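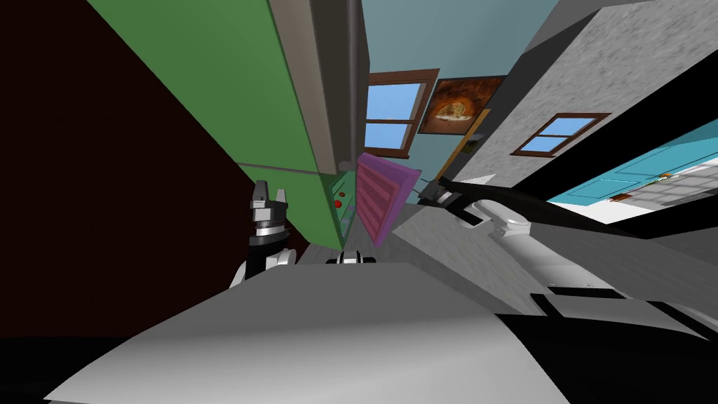

How do I find out where extra water on my bill is going?

Posted by Joana Vilela

Read the meter at night after the last person has used water, then read it again in the morning before anyone turns on a tap. If the number changed, you have a leak on your side of the meter, and the toilets are the first place to look.

Answered by Saron Feyisa

More details from Joana Vilela

I rent a two-story house in Anddale and pay the water bill myself. The May bill showed 1,340 gallons more than the month before. There was no letter about a rate change and the price per gallon is the same, so it's the usage that went up. We didn't have guests, we don't have a pool, and the lawn is not on a sprinkler system. I looked under both bathroom sinks and didn't find any drips. The water heater is in the garage and the floor around it is dry.

I'd like to know what to check before I call the landlord, and also whether the water company will take anything off the bill. I have never opened the meter box and don't know how to read what's in it.

Update: I did the overnight reading. The last three digits of the gallons were 458 at 11 p.m. and 474 at 7 a.m. Everyone was asleep in between as far as I know.

Saron Feyisa

Thanks for posting the readings. That is 16 gallons in eight hours, so 48 in a full day, and over a 30-day billing period it comes to 1,440. That's close enough to the increase on your bill that I would expect one steady leak to explain all of it. A dripping faucet doesn't usually add up to that much. A toilet that runs a little all the time easily can.

For anyone else who hasn't opened the box before: it's normally near the street under a metal or plastic lid. Use a screwdriver to lift the lid and look for spiders before you put your hand in. Most residential meters have a row of digits like a car odometer. Many also have a small triangle or star wheel that turns when any water at all is moving. If your meter reads in cubic feet, multiply by 7.48 to get gallons. Some of the newer ones have a digital display that stays blank until you shine a flashlight on it.

To test the toilets, take the lid off the tank and put in ten drops of food coloring. Don't flush. Come back in half an hour. Color in the bowl means water is getting past the flapper. Test every toilet in the house on the same day, including one that doesn't get used much.

While the lid is off, look at the water level too. It should be about an inch below the top of the overflow tube. If water is going over the top of the tube, the float is set too high or the fill valve isn't shutting off. The food coloring test can miss this if you only look at the flapper, so check both.

A flapper costs a few dollars and goes on without tools. Turn off the valve behind the toilet, flush to empty the tank, unhook the old flapper from the two pegs and the chain, and put the new one on the same way. Leave a little slack in the chain. Bring the old one to the store with you. They come in two-inch and three-inch sizes and the wrong one will leak worse than what you have now.

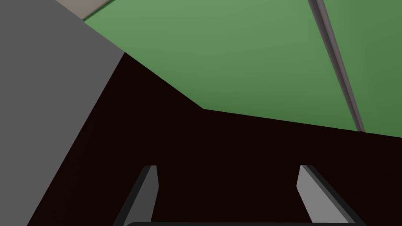
If the toilets pass

Shut off the valve where the water line enters the house and look at the meter again. If the small wheel is still turning, the leak is in the pipe between the meter and the house. Look for a soft spot in the yard or grass that is greener in a strip. Call your landlord at that point and don't dig.

If the wheel stops, the leak is inside. Turn the main back on and close the supply valves one at a time: each toilet, the washer, the dishwasher, the water softener if there is one. Check the meter after each one. A softener stuck in its rinse cycle can use a lot of water and it goes straight down the drain, so you won't find a puddle. Look at the discharge pipe on the water heater as well, especially if it runs outside.

Old shutoff valves sometimes start dripping around the stem when you turn them. Snugging the packing nut a quarter turn normally stops it. If a valve won't move by hand, leave it alone.

Nahom Negussie

Check the outside faucets. Mine was a hose with a closed nozzle on the end, and the hose had split behind the shed. Took me two bills to find.

Tetsuya Takeda

On the part about the bill. I can't speak for Anddale, but I had a leak when I lived in Sanbridge and got an adjustment. They wanted the leak fixed first, then the receipt for the part and a meter reading from after the repair. They averaged my previous bills and credited half of the difference. It took two billing cycles to show up and I had to pay the full amount in the meantime.

Call and ask for the leak adjustment form by that name. Ask if there is a deadline, and ask if a tenant can file or if it has to be the property owner. Keep a photo of both meter readings with the time on it.

I would also tell the landlord now, in writing, even if you end up changing the flapper yourself. In many leases the plumbing is the owner's job and you may be able to take the part off the rent, but get them to agree to it first.

Comment from Joana Vilela

The upstairs toilet turned the bowl blue in less than ten minutes. The downstairs one was fine. I've emailed the landlord and I'll read the meter overnight again once the new flapper is in.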